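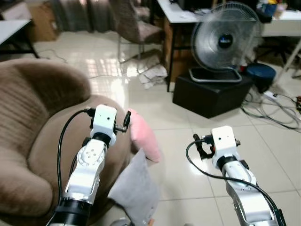
by Remedios Galang | July | 20 comments

Home Blog Recipes Garden About Contact

I have finally made my grandmother's pickled green mango the way she made it, and I'm so happy I could shout! For years mine came out soft by the second week. Tasty, sure, but soft, and Lola would have pushed the jar back across the table without a word.

My cousin Leonora Saludo sent me the old recipe card (she had it tucked inside a phone book, of all places) and there it was in pencil: salt the slices overnight, then rinse, then salt again. Twice! I had only ever done it once. The second salting takes 40 minutes and pulls out a surprising amount of water.

I used 700 grams of mango, hard as rocks, from the little grocery in Cunstead. Cut them thicker than you think you should. For the brine I went with cane vinegar, sugar, a thumb of ginger and as many bird chilies as I dared, and I let it cool all the way down before pouring it over.

We opened the first jar last night with grilled pork and rice, and oh, that crunch. Uncle Crisanto, who is 82 and doesn't hand out compliments, went back for more and then asked if he could take the jar home. I said yes, so now I'm down to two. Next batch I want to try palm sugar, and maybe a few slices of red onion if I can find small ones.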